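Kullik: questions people keep asking me

I started this page after typing the same reply into my email for what felt like the hundredth time. It covers Kullik, our way of teaching robots two-handed table work from people holding grippers. I'll add to it when something new comes up. If you want the math, it's in the write-up – I'm keeping it out of here on purpose!

What is Kullik, in plain words?

It's a training recipe. A person does a task with a gripper in each hand, we record where both grippers went and when the jaws opened and closed, and a policy learns to turn camera views into moves like those. The part that's ours is how we handle the two hands. Most of our early models treated them as one big lump of numbers. Kullik learns each hand mostly on its own and then learns a small extra piece that handles the timing between them (who waits for whom, basically).

Where did the name come from?

Rafail Stefanou named a folder that on his laptop and it stuck. There's no acronym. Please stop sending me acronyms, although a couple of them were pretty good.

Why not just drive the robot by remote control and record that?

We did, for most of a year. It works, but it's slow and tiring, and people get very careful in a way that shows up in the data. With a gripper in your own hand you just move the bowl. Our new people need one practice session of 15 minutes before their recordings are worth keeping, and with remote control it took me days to stop knocking things over.

How much data did you use?

The main result uses 2000 demonstrations across 18 tasks, all of them dishes and food on a table. That's small next to what bigger labs have, and I'd love more. Not every task got an equal share, either. Anything with stacking got extra, as that's where the first version fell apart.

What does a recording session look like?

Pretty ordinary! One person at the table, a few things laid out, and a prompt like "put the food in the bowl." We shuffle the layout between takes so the model can't just memorize a spot.

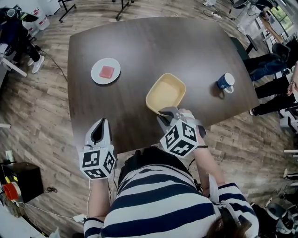 The timing piece is the bit I get the most questions about, so let me go a little slower on it. Each hand has its own predicted path, and the timing piece is allowed to stretch or squeeze those paths but it can't bend them. Think of one hand steadying a dish while the other brings something over. With the right gripper at the rim of the yellow bowl and the left one still down near the edge of the table, the two hands are at very different points in what they're doing, and a lumped-together model tends to blur that into both hands drifting toward the middle. Kullik can hold one path nearly still while the other catches up. It's a simple trick and I was kind of embarrassed by how long we took to try it.

What are the black-and-white patterns on the grippers for?

Tracking. The marker cubes let us work out the position and angle of each gripper from a camera. When one cube gets hidden for a moment we fill in the gap, and when it's hidden for longer than that we throw the take out. Mojtaba Akbari wrote the code that decides, and it's stricter than I would be. He's probably right.

Does it work on a robot it hasn't seen before?

Sometimes. We trained once and ran the same policy on two pairs of arms, the Flilton and the older Prulton. The Flilton did fine. The Prulton has a shorter reach and kept giving up on anything at the far side of the table, so we had to add a check that refuses moves it can't make. With the check it's usable, but I wouldn't call that solved.

What does it still get wrong?

Soft food, mostly. It squeezes too hard because we record how far the jaws close and nothing at all about force. Mugs are hit or miss too – it likes to go for the handle even when the handle is pointing away. And if you move a dish while it's mid-reach, it takes a second or two to notice.

How did you test it?

Each task got 10 runs per method, with the layouts fixed ahead of time so every method faced the same ones. A run counts only if everything ends up where it should with no help from us. I know 10 is not a lot. We're redoing the stacking ones with more.

Can I get the data?

Soon, I hope. The Christodoulou set (that's the dishes and food part) is being cleaned up first, and I'm aiming for January. The code will come with it. If you need a few takes sooner to check your file reader, write to me and say what format you're after. I go through that inbox on Fridays.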